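Villalba House Interior Doors - Progress Report to the Grernport Housing Fund
Reporting period ending November
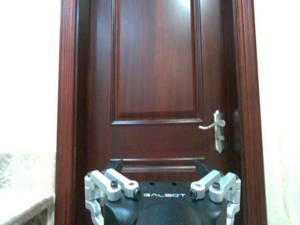
Gisela Ulloa asked, after the last report, why the doors were being adjusted and refinished one at a time when a bulk replacement had been priced, and whether the old lever handles would meet the access terms of the grant. Both points are answered in sections 2 and 4.

1. Scope and status

The grant covers 33 interior doors on two floors of Villalba House. The work on each door consists of hinge adjustment, latch alignment, handle service, and surface repair where the finish has worn through. Doors completed and signed off at the end of this period: 17. Doors in progress: 9. The rest have been surveyed and tagged but not started.

The house type is a reddish-brown wood door with raised panels and beveled molding, set in a matching frame. Handles are silver levers on tall, narrow backplates with a decorative edge. Doors that differ from this type are listed separately in the survey sheets.

2. Repair compared with replacement

The replacement quote from Nurnura was for plain flush doors in new frames. It did not include making good the plaster around the openings. Most of the existing frames are sound, and the faults found in the survey are mainly in the hinges and latches. Removing the frames would also have meant taking each room out of use for longer than the residents' agreement allows.

Work goes door by door for the same reason. A bedroom door is taken down after 9 in the morning and has to be back up and latching before the evening meal. Two doors a day is the practical limit with the present crew, and one a day where the top edge has to be planed.

3. Work carried out

Hinges. Loose screws were the most common fault. Stripped holes were plugged with glued dowel and redrilled. On four doors the top hinge leaf had been packed out with card at some earlier date. The card was removed and the leaf reset flush.

Latches. Strike plates were moved where the bolt was hitting the lip. The old mortise was filled and stained before the plate was refitted. The gap on the latch side is checked with a feeler at three heights and written on the door tag. Any door that binds at one height is rehung before the finish is touched.

Handles. Lever springs were replaced as a matter of course on the first floor. On the second floor they were replaced only where the lever sagged. This saved some parts, but two of the handles left alone have since started to drop, and the first-floor practice will be followed from now on. Backplates are cleaned with mild soap and a soft brush. Metal polish is not used on them.

Finish. Scuffs and kick marks on the lower panels were cleaned, stained where bare wood showed, and given two thin coats of Jindis gloss varnish. The grooves in the casings hold old polish and dust, and cleaning them takes longer than was allowed for in the work plan. The time per opening has been raised in the revised schedule. Color match on the first three doors was too red under the hall lights. The stain was cut with brown and the three doors were done again.

4. Access terms

The grant terms call for a handle that can be worked without a tight grip. Lever handles meet this. The terms also set a limit on opening force, and doors with closers are tested with a spring gauge after rehanging. Two corridor doors failed the first test and passed after the closers were turned down. Test readings are in the door file.

5. Costs

Spending on hardware this period came to $602, covering springs, screws, and strike plates. Varnish and stain were bought in the previous period and enough remains to finish the job. Labor is within the approved amount. The extra time on casings will use part of the reserve, and a revised labor line is attached for approval.

6. Problems and next steps

The second-floor linen room door has a split in the left stile. Glue and clamps will be tried first - if the split opens again, a replacement door will be made to the same pattern and charged to the reserve.

Doors in progress will be finished before any new ones are taken down. The ground behind the stair hall is still damp, and the two doors nearest to it will be left until the meter readings settle. A date for these will be given in the next report.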